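Budgeting for a first robot arm: what have I left off the list?

Posted in Equipment and Purchasing
Asked by Fadwa Belkadi, November

I run a small workshop that tests office equipment before it is resold, mostly monitors, docks and keyboards. We want to buy one arm with a parallel gripper to do the boring handling jobs: pushing a monitor back into position, moving cables out of the way, wiping down a desk between units. I have been told I can have one purchase this financial year and that I should not come back asking for more.

The arm itself is quoted at £2,983 from Skumeck, with the gripper included. Nishimura make one that looks better built but they won't give a price without a site visit. I had a total of £4,000 in mind but I am not tied to it.

What I don't have is a feel for everything else. Do I need a special table? Does the floor matter? We are on painted concrete and the desks are ordinary white office desks on metal legs. Also, is it worth paying for a support contract in the first year?

pollenroad
14 people found this useful

We went through this two years ago with a similar job, so I can give you our list, though our prices will be out of date.

You don't need a special table. Ordinary desks are fine for the objects you are working on. What you do need is for the desk to be in the same place every morning. Cleaners move desks, and people lean on them. We put tape on the floor at the legs and tape on the desktop where things have to go, and it cost next to nothing. Buy good cloth or vinyl tape and expect to replace it, as it wrinkles and lifts where people walk.

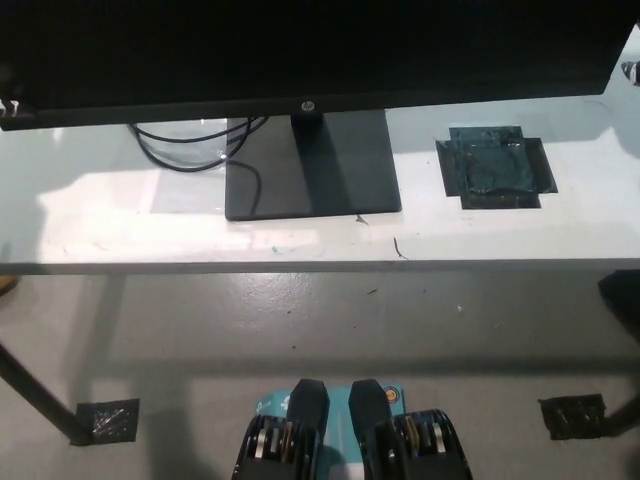

Lighting was the item we had not budgeted for. White desktops and glossy floors throw back a lot of glare from overhead lights, and a black monitor under the same lights shows up as one dark lump. If your arm is going to use a camera, leave £200 for diffusers or for moving a couple of fittings. A matt desk mat is cheaper and might be enough. Try that first.

Other things we ended up paying for:

Spare fingers for the gripper. Order them with the arm, because postage on its own is silly.
Cable clips and a tray. Loose monitor leads are much harder to handle than the monitor.
A proper emergency stop, if it isn't in the quote. Ask Skumeck in writing.
A small vacuum. Bits of grit and fluff get everywhere and the finger mechanisms on ours are partly open.
Somebody's time. We lost most of a month of one person's working week to setting up, and it was never in any budget.

On the floor, painted concrete is good. Ours is the same. Check that it is level where the base will stand and leave it at that.

I would put £2,000 on top of the arm price and try not to spend it all. So I think your £4,000 is too low, but not by a huge amount.

Cana_bench
3 people found this useful

Get the Nishimura. You will only regret the cheap one.

Reply from Fadwa Belkadi
Do you have one? And do you remember what you paid?

Reply from Cana_bench
No, we hire. But I have seen them working and they are very solid.

t.marlowe
9 people found this useful

I agree with most of what pollenroad says, apart from the amount of money on top. It depends on whether you already have a decent computer to run the thing. If you do, you can get by with less. If you don't, £2,000 will go quickly.

About the support contract. Read what it covers before you decide. The one we had through Pollutar covered faults in the arm but not the gripper, and the gripper is the part that wears out. We claimed nothing in the first year and let it lapse. I would ask for a price on a contract that names the gripper. If they won't offer one, keep the money for spares.

Two more points. Ask about delivery to the room, as some firms leave it at the kerb and it is not a one-person lift once it is on its base plate. And ask your insurer before you sign anything. Ours wanted a written risk assessment and a marked area on the floor. There was no extra charge, but it held us up by several weeks and the arm sat in its box the whole time.

With Nishimura, just have the site visit. Ours was free and they didn't chase us afterwards. Get the figure in writing with the gripper as a separate line so you can compare it with the other quote.

Reply from Fadwa Belkadi
Thank you both, I hadn't thought about the insurer. We have a computer that should do. I have asked Skumeck about the stop button and booked the visit with Nishimura. I am going to ask for £5,000 and see what they say.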